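Zonolell ingredient labels - read me first

Hello! I've been typing up the backs of face creams for longer than I'd like to admit, and this folder is what came of it. There are 117 products in it, nearly all moisturisers and eye gels, plus a few cleansers I couldn't resist. The name Zonolell doesn't mean anything, I just liked the sound.

What's in the folder

labels.csv has one row per product: name, type, size in ml, and the full ingredient list in the order it's printed on the pack. claims.csv has the wording from the front ("plumping", "for tired skin" and so on), matched by the id column. Spellings are left as I found them, so you'll meet glycerin and glycerine both. I did start a tidy-up list - it's in synonyms.txt and it stops at the letter P.

Known gaps

68 of the rows have no batch code. Perfume is one entry even where the pack breaks it down further. The Hollis night creams were typed from an old leaflet, so check those against a newer pack before you lean on them. Anything bigger than 500 ml was left out, which means no body lotions.

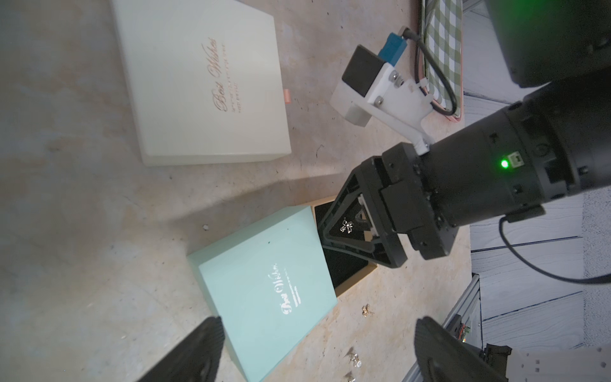
Nelli Saarinen

Hertta Pitkänen checked 12 rows against the packs for me and found two slips, both fixed in the April version. If you spot another, send me the id and the correct wording and I'll put it in the next one.

Use it for whatever you like, paid work included - a mention would be lovely! Please don't treat it as allergy advice though. Recipes change, and the pack in your hand is the one to go by.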